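Ticket: Trip page shows wrong times and album upload stops
Product: Orko travel journal, web version
Opened by: Hettiarachchi
Status: Open, waiting for reply
Date: 23 September 2022

Hello support team,

I keep a travel journal with Orko for my family. In February we made a trip to see temples, a night market and the harbor, and now I try to put everything in one trip page. I have two problems.

First problem. The stops on the timeline are in the wrong order. The visit to the temple was in the morning, but the page puts it after the dinner. When I open the stop, the hour is right. When I go back to the timeline, it is wrong again.

Second problem. My album has 735 photos. The upload goes well until 400 and then it stops with the message "Album could not be completed". I waited 45 minutes and it did not continue.

What I tried already:
- signed out and signed in again
- another browser, same result
- changed the home time zone in settings, saved, changed it back
- uploaded in smaller groups of 15 photos - this works, but the captions are lost

Attachments, in order:
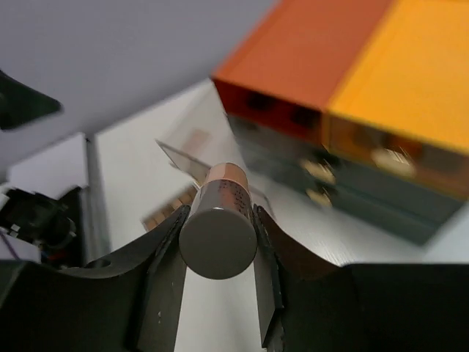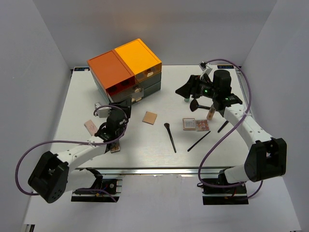
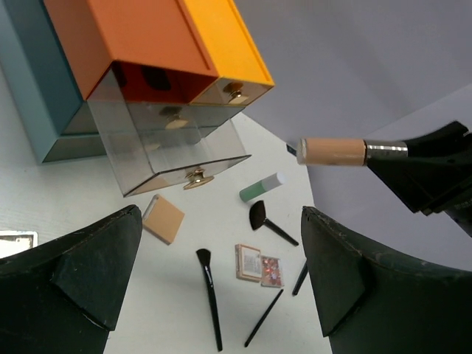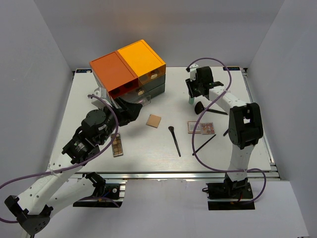 Attachments 2, 3 and 4: drawer organizer with orange and yellow on top.

Reply from Orko support:
Thank you for the clear report. Please open the trip, choose Edit, then Stops, and tell us which time zone is written beside the temple stop. For the album, please turn off "Match photos to map" before you upload.

Reply from Hettiarachchi:
The temple stop has my home time zone, and the dinner has the local one. I changed the temple stop by hand and now it is in the correct place. I must do the same for the other stops, I think. Is there a way to change all of them together?

With "Match photos to map" off, all 735 photos went in and the captions stayed. But now the map is empty, and my mother likes very much to follow the route there. If I turn the option on again, the first error comes back.

Reply from Orko support:
There is no way to change all stops together at the moment. We have passed the map error to our album team and will leave this ticket open.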